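Gripper drops clothing halfway through a fold

If a garment slips out of the yellow fingers partway through a lift, the cause is usually finger closure. Stop the recording and set both Cemley grippers down before you touch the fingers. A pinch at the slots hurts.
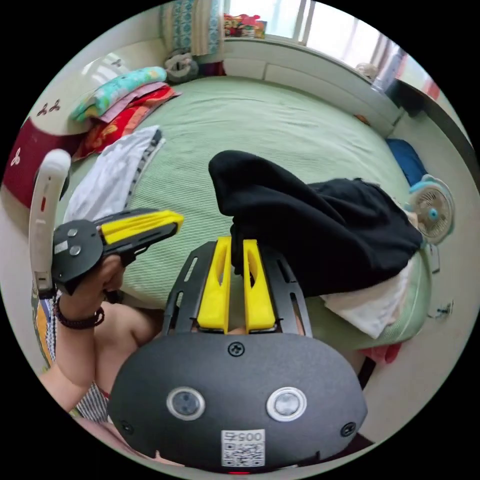
Check the fingers next. Close them with nothing between them. They should meet evenly along their length. If one sits forward, loosen its screws, square it up and retighten.

Black cotton is the worst for slipping. Take a deeper bite, about 12 mm, and lift slowly. Repeat the lift 8 times before you go back to recording.
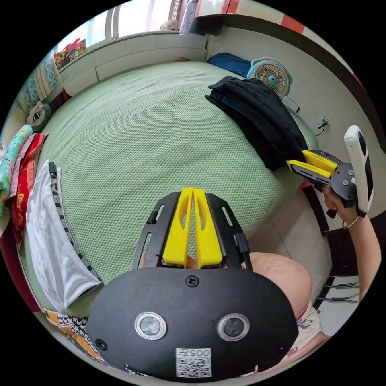

Fingers closed side by side, second gripper at right.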